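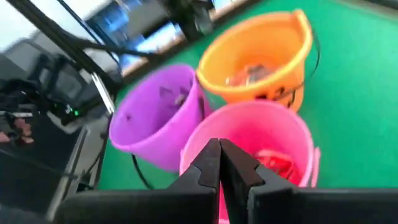
Wysocka asked under the January storage roundup whether small plastic treat pails are worth buying as sorting bins, or whether the wire handles make them more trouble than an open tray. The question came up often enough in the replies that the pails get a full review of their own.

Koterville Bench Notes
Treat pails as sorting bins
2024-07-27

What was tested

The Salby pail is sold in the fall as a trick-or-treat bucket and for the rest of the year as a general small container. We bought it in several colors, including orange, purple and pink. The Murkine pail is the closest competitor at the same price and was run alongside it on the same tasks. All pails were bought at retail. Neither seller knew a review was planned.

The job was sorting wrapped candy and small wrapped favors by color, from a mixed load into one pail per group. Total throughput over the test period was 2708 pieces. Pails were filled by hand, emptied by tipping, and filled again.

Body and rim

The wall of the Salby is thin and flexes under thumb pressure near the opening. The rim is the stiffest part and keeps the mouth in shape when the pail is lifted full. No cracks appeared at the rim during the test. One pail took a crease low on the side after being stepped on, and it still stood level afterward.

Lobed sides look decorative but have a practical effect. The ribs stiffen the wall between the rim and the base, and a lobed pail deforms less than a plain round one when squeezed from both sides. The drawback is cleaning. Sugar dust settles in the grooves on the inside, and a flat cloth passes over it. A bottle brush clears it quickly.

Light passes through the paler colors well enough to judge the fill level from the side under a strong overhead lamp. It is poor in the darker shades, where the only reliable check is to look in from the top.
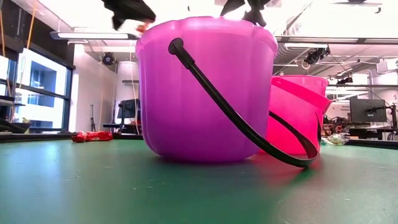 Stability is the main limitation. The base is narrower than the mouth, so a pail with only a few pieces in it tips easily if the handle is bumped. A layer of candy across the bottom is enough to settle it. For sorting we recommend starting each pail with a handful already inside, or standing the pails against each other so that they share support.

Handles

Handles come in two types, wire and plastic. The wire handle is thin, drops clear of the opening and stays down. It is uncomfortable to carry for long with a full load and leaves a mark across the fingers. The plastic handle is wider and kinder to the hand, but it takes more room on the table when folded down and tends to lie across whatever is next to it. On a crowded surface, fold all the handles toward the same side before starting.

Both types can be removed. The wire unhooks with pliers. The plastic type pulls out of its mount with a firm sideways twist, and it went back in without damage 13 times before we stopped checking.

Access

A pail standing upright is slower to pick from than a shallow tray. The hand has to go over the rim and down, and the last pieces at the bottom are out of sight. Laying the pail on its side with the mouth toward the user solves most of this, at the cost of some capacity. Light foil wrappers cling to the inside wall and are best shaken loose. Check the table when finished, as wrappers slide off a full pail without any noise.

Compared with the Murkine

The Murkine has a thicker wall and a wider base, and it is harder to knock over. It does not nest well. A stack of Salby pails takes up little more height than a single one, while 2 Murkine pails stacked together jam and need to be twisted apart. The Murkine listing claims a life of up to 3000 openings for its snap lid. We did not test the lid, which has no use in this job.

Verdict

Recommended for color sorting and short-term storage of light items. Not recommended for hardware, coins or anything else heavy enough to bow the wall. Buyers who need a bin that stays put when nearly empty should choose the Murkine and accept the storage space it takes.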